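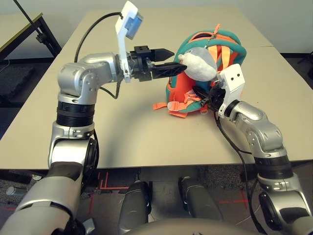 Teal and orange backpack with a small gray and white plush toy, on a beige table.

Cleaning a Fabric Backpack by Hand

These steps apply to unframed packs in nylon or polyester. Leather trim, waxed cotton and packs with a fixed metal stay need a different method. Check the sewn-in label first and follow it where it disagrees with this page.

Preparation

Empty every pocket, including the sleeve behind the back panel. Turn the pack upside down with all zippers open and shake it. Vacuum the seams with a crevice tool. Unclip any detachable straps and wash them separately.

Test for color bleed on an inside seam: press a damp white cloth on the fabric for 3 minutes. If dye transfers, use cold water only.

Washing

1. Fill a tub with lukewarm water, deep enough to cover the pack.
2. Add 4 teaspoons of mild liquid soap. Do not use fabric softener - it degrades the water-repellent coating.
3. Submerge the pack and work the fabric with a soft brush. Spend extra time on the shoulder straps and the base.
4. Drain, refill and rinse until the water runs clear.

Press the water out with a towel. Do not wring.

Drying

Hang the pack upside down in shade with the zippers open. Padded straps dry last. In August a thin daypack is usually dry overnight; in winter allow longer. Do not use a tumble dryer.

Plush toys and key fobs

Surface-wash these with the same soap solution, diluted with an equal amount of water. Reattach when fully dry.

Last revised December 2019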